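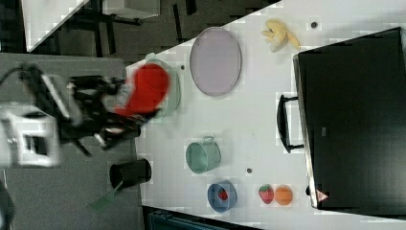
Household Storage and Emergency Supply Inspection - Member Checklist with Comments

Issued by the Waltstead Preparedness Association. Revised August.

Members should complete this checklist twice a year and keep the signed copy with the household plan. Mark each item Satisfactory, Needs Attention, or Not Applicable. Comments in this edition come from the inspection of the Ridgeway storeroom, carried out by Lilla Somogyi and Tahsin Weerasinghe.

Section 1. Water

1.1 Containers are rated for drinking water and show a fill date.
Satisfactory. All 47 containers were dated.

1.2 Containers stand off bare concrete and away from fuel, paint, and pesticides.
Needs Attention. Two containers shared a wall with the kerosene shelf. They are to be moved before the next inspection.

1.3 The household can treat water by at least two methods.
Satisfactory. Filter and boiling. Bleach on hand was past its date and should be replaced.

Section 2. Food

2.1 Oldest stock is at the front of each shelf.
Needs Attention. Rice and oats were in order. Canned fruit was not.

2.2 No can is swollen, leaking, deeply dented at the seam, or badly rusted.
Satisfactory, with one exception. One can of tomatoes was swollen and was discarded unopened.

2.3 The written inventory allows 2000 calories per person per day.
Satisfactory. Coffee, salt, and cooking fat are listed on a separate sheet and should be added to the main one.

2.4 A manual can opener is stored with the food.
Satisfactory.

Section 3. Fuel, Heat, and Light

3.1 Fuel is in approved containers, labeled, and kept outside the living area.
Needs Attention. Labels on the kerosene had faded and could not be read at arm's length.

3.2 Smoke and carbon monoxide alarms sound when tested.
Satisfactory. The alarm by the rear door was slow to respond - fit a new battery and test again.

3.3 Camp stoves and charcoal grills are never used indoors, and all members of the household have been told so.
Satisfactory.

3.4 Lanterns have been lit or switched on since the last inspection.
Not Applicable. The lanterns were purchased after it.

Section 4. First Aid and Records

4.1 Medicines are in date and out of reach of children.
Needs Attention. The burn gel expires this season.

4.2 Copies of identity papers, prescriptions, and insurance policies are in a waterproof pouch.
Satisfactory.

4.3 The emergency contact list has been checked by calling each number.
Needs Attention. One number was out of service.

Items marked Needs Attention are to be corrected and initialed by the person responsible. Item 3.1 must be corrected before any further fuel is brought in.

Shares: 332

Comments (3)

Leilani Tran
Does 1.2 apply to a sealed garage floor? Ours is painted.

Mojtaba Rezaei
I would still put down boards. Mine are scrap lumber and have held up fine.

Marisol Sánchez
Please add a line for pet food. We have two big dogs and I forgot them completely the first time I filled this in!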